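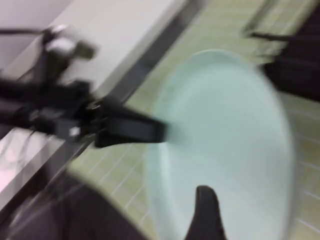 Wrist view, gripper at the pale green oval piece, much motion blur.

Home | Software | Gallery | Notes | Contact

Wusomell gallery: wrist camera views

Wusomell is our small planner for grasping near the floor. On this page we collect views from the wrist camera, with a short remark on what each one means for the software. Our full set has 3597 views, of which 138 are marked by hand as difficult.

Blur is the first difficulty. The blur filter in Brerna, our perception part, gives every view a score from 0 to 1000, and the planner does not update the object pose when the score is under the limit. In the view at the top, the rim looks doubled, and the old edge finder would take it for two rims.

The second difficulty is free space. A yellow rubber duck lies very close to a white curved rim, so the planner must choose a finger direction that stays clear of it. The grout lines help us to check the camera angle.

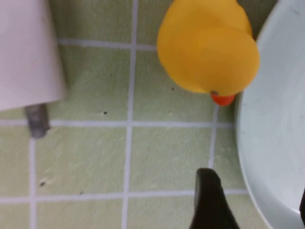
Changes since April

The pose update now waits for 4 sharp views in sequence.

Filed under: Perception, Grasp planning, Gallery

© 2021 Clandotus | Contact | Back to top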